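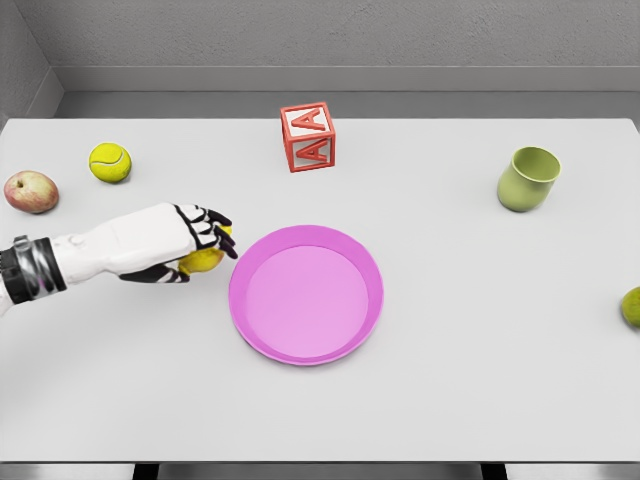 4.2 Fruit kept out, fruit kept cold

Figure 2. Yellow fruit held just above a pale gray tabletop, beside a round pink plate.

Back to the storage question, left open at the end of 4.1. The diaries asked each household to write down every lemon brought into the home, where it was put first, where it was moved to (if anywhere) and how it ended: used whole, used in part, thrown out. 393 households in Skirton sent back a diary we could read. Between them 1,131 lemons. Limes were dropped, too few of them and half the entries just said "citrus".

First resting place. 576 of the lemons went onto a plate, bowl, counter or table and not into the refrigerator. Higher than we planned for. The pilot form had a single line for "out" and three for parts of the refrigerator (door, drawer, shelf), which tells you what we expected. The main form split "out" into four: bowl with other fruit, plate or dish alone, bare surface, windowsill. The second and third of these, plate and bare surface, people mixed up a lot. A lemon next to a plate was "plate" in some diaries and "counter" in others. We merged the two lines for everything below. Windowsill stays separate because of the sun.

Moves. Most entries have no second place at all. Where there is one it is nearly always out to cold, and nearly always after a cut. Whole lemons were hardly ever moved. Several households wrote that they meant to move them. We did not code intentions, though Clegg has argued we should have, and the free text is there for anyone who wants to try.

Endings. Three things to report.

Whole lemons kept out were used sooner. The gap shows up in large and small households both, and in the winter diaries as well as the later ones. It does not follow that keeping them out makes people use them. Somebody who plans to cook fish tonight may leave the lemon on the counter for that reason. The diary form had no place for plans. A weakness, see section 6.

Whole lemons kept cold lasted longer before being thrown out, as every storage guide says. But a fair share of the thrown-out cold ones were written up as "forgot" or "found it at the back". The same words are rare for lemons kept out. For those the usual note is "hard" or "dried up".

Cut lemons are a different matter and should not be pooled with the rest. Half a lemon, cut side down on a saucer, door shelf, then the trash. That is the commonest single path in the whole data set for anything cut. Wrapping helped a little. Households that squeezed the second half straight away and kept the juice had almost no waste but there were so few of these that we give no rate.

Firmness check. To get some handle on "hard", we bought 100 lemons from one delivery at the Vivero store and kept them in the project kitchen, half out on plates, half in a drawer at refrigerator temperature. Lionel Clegg pressed each one daily with the Dawber gauge until he would have called it too hard to squeeze. Same person, same thumb postion on the gauge, same hour of the morning. The plate group stiffened first, at the stem end, then along the side facing the heater. The drawer group was slower and more even. Weight loss followed the same order. Readings in Appendix C. One tray was left out of the count after the drawer was found open in the morning.

Note that the store fruit was waxed. A good part of the diary fruit was probably not, a lot of people in Skirton buy from the market, and unwaxed skins dry faster. So the kitchen numbers should be read as the slow case.

Missing data. Collection began in December and the last form came in on February 18, 2019. Holiday entries are thin. Guests ate things, hosts did not write them down. Some households caught up from memory and it shows, with five lemons all entered in one pen under one date. We kept these for first place and ending, and dropped them for anything to do with time. The Skikix entry sheet also refused dates typed with dots, so some forms were keyed in twice, and the doubles were taken out by hand. We think we got them all.

Bowl lemons, that is lemons kept with apples, bananas ect., are treated in 4.3, along with the question of whether the fruit on top gets used first.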